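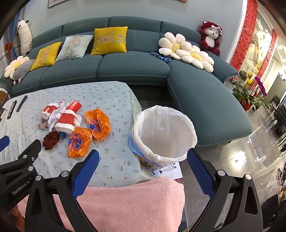

Textile collection in Oltow: new rules from this month

2020-05-06

The spring collection of used textiles has started again in Oltow and Lundus. Last year the residents of both places brought us 1,060 bags, and a big part of it could be worn again. We thank everyone who took the time to sort.

Please note that the collection point in Besson remains closed until October. Residents from there can use the container behind the Lundus library, or order a pickup at home. One household can give up to four bags for each pickup.
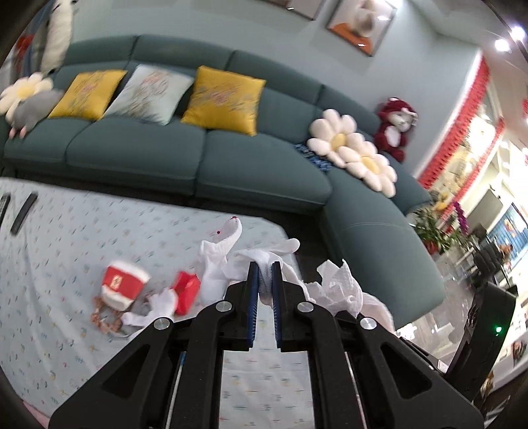 White knitted and other light pieces.

We accept clothes, bed linen, towels, curtains and blankets. Small things such as socks and gloves are also welcome, but please tie them in pairs – single ones go to the recycling company Jilatau, where they are made into cleaning rags and filling material. Everything should be washed and fully dry. Carpets, pillows and shoes without a partner we cannot take.

Bags must be closed and put outside before eight in the morning. If it rains hard, the pickup is moved by two days and a notice is hung on the door of the town office. Empty bags are available there at no cost, also for the residents of Besson.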